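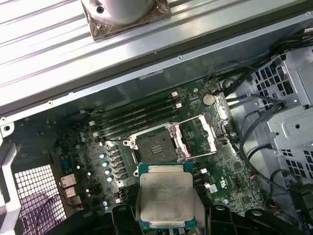

Issue 212, page 17

An afternoon with the Murneo bench

I'd been told to come at 2 p.m. and to wear shoes I could stand in. Good advice! The open day at Murneo drew a proper crowd, and most of it ended up packed three deep at the refurbishing bench, where a robot was working on the inside of a desktop workstation.

The engineer who runs the bench talked to me between sessions, with a cup of tea going cold beside her. I asked why she'd picked a processor, of all the parts in a computer.

"Because it scares people," she said. "Ask anyone who's built a machine at home. They'll do the memory and the drives without thinking, and then they get to the CPU and hold their breath."

It's easy to see why. With the load plate swung open, the socket is a dark little field of pins, and the chip has to go down onto it square. The two black fingers had the processor clamped between them, tilted, just off the empty socket, its silver lid a bit scuffed. A kid near me whispered "don't drop it" and about six adults nodded.

"The tilt is my favourite bit," the engineer told me. "You're holding this thing at an angle and you've got to bring it level before it touches anything. Your own hand does that without asking you. Here somebody has to work it out."

Her group started on the project, which they call Jastell, in February. The first month went on nothing but picking up and putting down. "We did 2225 grasps before we let it near a socket we cared about," she said, and laughed. "I can still hear it in my sleep."

I wondered whether the old workstations made life harder than a clean test board would. She lit up at that one. "Oh, much harder, and that's the fun. There are cables down the side, there's a drive cage, there's the wall of the case. A bare board on a table is a different job altogether."

What does she want from it? Fewer good machines going to the crusher, mostly. Triantafyllou, the recycler that supplies the cases, sends them over nine at a time, and she would like to see sound parts moved into working computers.

She was just as keen to hear from the visitors. A retired telephone technician had spent ages asking her about grip force, and she'd filled a page of her notebook with his suggestions. "He's forgotten more about connectors than I'll ever know," she said.

Then somebody called her back to the bench, and I squeezed in behind her for another look.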